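Film & TV > Horror > Features

The Long Wait Before the Knock

Obed Odoi has seen 247 haunted house movies and can tell you the minute in each one when something first goes wrong. He keeps the numbers in a notebook at his home in Clotville.

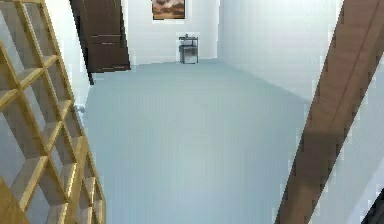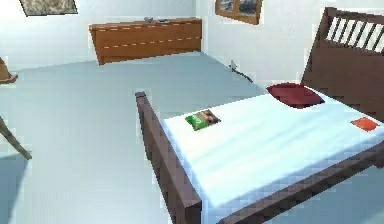 Vol. 9, Issue 2, p. 34

The older movies take their time. In Hollesville, a low-budget picture he has watched more than any other, a family moves in, unpacks and argues about money for half an hour before a door closes by itself. Odoi thinks that stretch is the best part.

"You learn the house," he says. "Then when a noise comes from upstairs, you know which room it is."

Newer titles tend to open with a death - usually somebody we never hear of again - and then jump back to the move. Odoi blames streaming, where a viewer can quit after two minutes. Ranudix, last year's sequel, has its first scare before the title card.

He will show Hollesville in February at the Petrauskas, which seats 365. It will run uncut, with the argument about money left in.

Last updated: 11 October 2022

Contact us | Copyright 2022 | Back to top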